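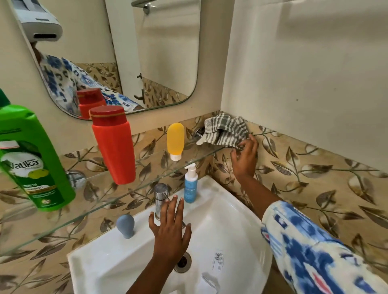

Can you record useful robot training clips at home with the Tiven headband kit?

Any ordinary room will do, as long as the light is decent and your hands stay in view while you work. You don't need a robot or any programming. The kit records what you see as you do a chore, and the Sketside app turns the recording into labeled clips that a robot team can learn from.

I've been using the Tiven kit since September and I'm up to 311 accepted clips, nearly all of them cleaning jobs. I bought mine, and I like it a lot (more than I thought I would!), so this is the walkthrough I wanted on my first evening with it. The bathroom sink is my favorite place to start. It's a small area with plenty going on, and you can do the whole job standing in one spot.

What comes in the kit

You get the headband, the camera, a short cable, a battery pack with a belt clip, and a folding card with the hand signals on it. The clip that holds the camera to the band is made by Melnychuk and it's a great little part. It clicks through its angles with a firm stop at each one, so it doesn't creep downward while you scrub. The band is less great. It's fine on short hair, but on longer hair it slides, and I ended up sewing a strip of grippy fabric inside the back.

Setting up

1. Charge the battery pack all the way. Mine lasts 4 hours, including the pauses.

2. Put on the band so the camera sits in the middle of your forehead, then tilt the camera down. Two clicks below level suits me for counter-height work. For floors you'll want one less, as your head does more of the bending.

3. Open Sketside and choose Live Check. Stand where you plan to work and reach out with both arms. You want both hands in the picture, with some wrist too. If one hand keeps dropping out at the bottom, tilt down another click.

4. Look for anything private. Mail, pill bottles with a name on them and family photos all need to go in a drawer. Bathrooms have a mirror, so check that as well: Live Check will show you whether your face turns up in it. Step a little to one side if it does.

5. Turn on every light in the room. The camera handles a dim bathroom better than my phone does, but fast hand movements still smear.

Leave the normal stuff out, by the way. Shampoo, soap, tubes, whatever lives on your shelf. My early clips had a bare sink and they were accepted, but the reviewer's note asked for more everyday objects, and cleaning near them makes a much richer clip.

Recording the sink job

Make a fist in front of the camera and hold it until you hear the beep. That starts a take. Now just clean! Work at your usual speed and in your usual order. I do the wall tiles first, then the glass shelf, the faucet and the bowl last.

Use both hands the way you normally would. One hand wiping with a cloth while the other hovers, steadies something or gets ready for the next move is exactly the kind of thing that's worth recording. Please don't tuck your spare hand behind your back to be tidy. I did that for a whole session and had to redo it.

Turn your head toward the spot you're wiping. With a corner this matters a lot, since it's easy to watch from the side of your eye while the camera stares at the middle of the basin.

Keep each take under 20 minutes. The app will let you go longer, but uploads get slow and one bad stretch can hold up the rest. Make the fist again to stop.

Labeling and sending

Sketside cuts the take into clips and suggests a label for each, such as "wipe tile" or "move bottle." The suggestions are good with cloths and bottles and pretty poor with faucets, so read each one. Tap a label to change it. If a clip has two actions in it, press and hold on the timeline to split it.

When the list looks right, hit Send. I use Drultis for the review service, and it plugs straight into the app once you paste in your account code. Reviews come back with a pass, or with a note saying what to fix. The notes are short and polite and I've learned loads from them.

What I'd change

The battery clip is bulky and catches on the edge of the counter when I lean in. The beep is too quiet with the water running. And the app still can't rename a whole batch of labels at once, which I'd love, especially after a long tile session.

Small fixes that helped me

If the lens fogs after someone has showered, open the door and wait before you start. Push long sleeves up if they hang over your fingers. Wipe the lens with the dry cloth from the camera pouch and keep it well away from the one you're using on the sink. The kitchen counter makes a good next job once the bathroom feels easy, with the same two clicks of tilt.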